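I took the job at Fleton in March, when I still thought teaching a machine would involve some kind of blackboard. What it involves is bathrooms. Lots of bathrooms! You go into a house with a gripper in each hand, you do the chores a person would do, and everything your hands get up to gets sent off to Lametti, which is what we call the model (it was Lacerda before that, and I liked Lacerda better, but nobody asked me).

By the time we got to the Arketti house I had 309 good takes to my name and a cramp in both thumbs. The list for the day said sink, drawer, bottles. Twenty-eight takes each, and if you fumbled one you marked it and went again.

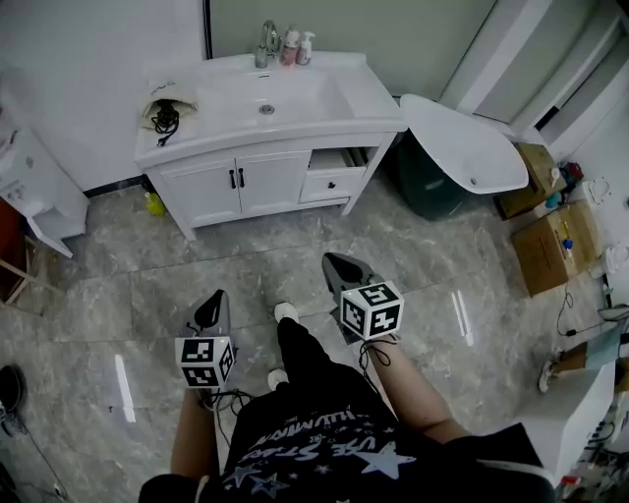
The thing is, you start to get shy about it. I'd reach for a drawer and think, is this how I reach for a drawer? My mother closes drawers with her hip. I used to do that too, and I couldn't for the grippers, so somewhere out there is a Lametti that will never know about hips.

I did a bad one on purpose that afternoon. I shut the drawer, stopped, and opened it again to check I'd shut it, the way I do at home when I can't sleep. I was supposed to mark it as a fumble. My thumb was right there.

I left it in and went on to the bottles.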